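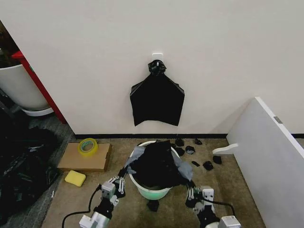 Bag on the wall hook and bucket on the floor, side wall of the meeting room.

Ticket: Smell in meeting room, ground floor
Opened by: Haruto Sugiyama
Assigned to: Building services, Delphine Park
Priority: normal (changed from low)
Status: pending

Haruto Sugiyama, Monday, 8:50
Good morning. I would like to report a smell in the meeting room on the ground floor of the Rosenthal building. It is strong in the morning when the door was closed all night, and after one hour with the window open it becomes weak. I would describe it as old water, or a wet cloth which was forgotten in a closet. Two colleagues from the Veson project have the same opinion, one other colleague says it is more like cabbage. We have a visit from a customer this month, therefore I ask if somebody can look at it. 

Delphine Park, 9:35
Thanks Haruto. Did you check the trash already? First thing I would do.

Haruto Sugiyama, 10:10
Yes. I changed the bags on Friday before I went home, and this morning the smell was the same as before. I also took the bucket out to the corridor and closed the door for the time of my coffee. When I came back, the room was smelling and the corridor was not. So I think we can remove the trash from the list of reasons.

Delphine Park, 10:20
OK, removed. Does it get worse when the air conditioning runs?

Haruto Sugiyama, 13:40
I made a small test for this question. I switched the unit off at the wall panel, aired the room and closed everything during lunch. After lunch there was only a little smell. Then I switched it on with fan only, without cooling, and after a few minutes it was clearly stronger. I stood on a chair next to the outlet grille and there it is the strongest of all places. Near the carpet I can smell almost nothing, although I must admit I did not enjoy this part of the test, and Tobias came in exactly at this moment.

Tobias Mbeki, 13:55
Confirmed, he was on his knees with his nose in the carpet. For the record I also smell it at the grille. In my last office we had the same and it was the tray under the cooling coil. The drain was blocked and the water stayed there for weeks.

Delphine Park, 14:15
That's my guess too. The unit is a Dirnota ceiling model and they have a condensate tray with a small pump. I'll open a request with Mokonum, they have the service contract. Please leave the unit off until they come. Raising priority to normal.

Delphine Park, next day, 11:00
Mokonum was here. Notes from their technician, typed from the paper form:
- Filter gray and full, replaced.
- Tray with standing water and slime, cleaned.
- Drain hose had a low point between the unit and the riser, water could not run off. Hose shortened and fixed with 3 clips.
- Pump tested, runs.
- Coil sprayed with cleaner. Slight chemical smell is normal at the beginning.
Haruto, can you run it this afternoon and report back?

Haruto Sugiyama, 16:45
Thank you for the fast visit. I was running the unit on cooling since 13:00. The smell of old water is gone, I can find it neither at the door nor at the grille. There is a smell of lemon, which I suppose is the cleaner. One new observation: when the pump starts, there is a short knocking sound in the ceiling, some 4 knocks, then it is quiet again. It is not very loud but in a silent meeting everybody will look up.

Sunita Sorensen, 16:50
I sit on the other side of the wall and I hear the knocking also. Before the repair I did not hear it.

Delphine Park, 17:05
Probably the hose touching the ceiling frame now that it's shorter. I asked Mokonum if they can put some foam around it. They say it's a small job but they have to come with the ladder again.

Mortimer Calloway, 17:20
Please make sure it is done under the same order number, otherwise we pay the call-out 2 times. I had this discussion with them last June already.

Delphine Park, 17:25
Will do. Same order number, I put it in the subject line.

Haruto Sugiyama, next day, 8:30
Short update. I opened the door at 8:15 after the room was closed the whole night, with the unit in standby. No bad smell, and the lemon is weaker also. From my side the original problem is solved. I would prefer that the ticket stays open until the knocking is repaired, or if it is better for your statistics, I can write a new one.

Delphine Park, 8:40
No need, I'll keep this one open. Status set to pending, waiting for a date from Mokonum. You can use the unit normally until then.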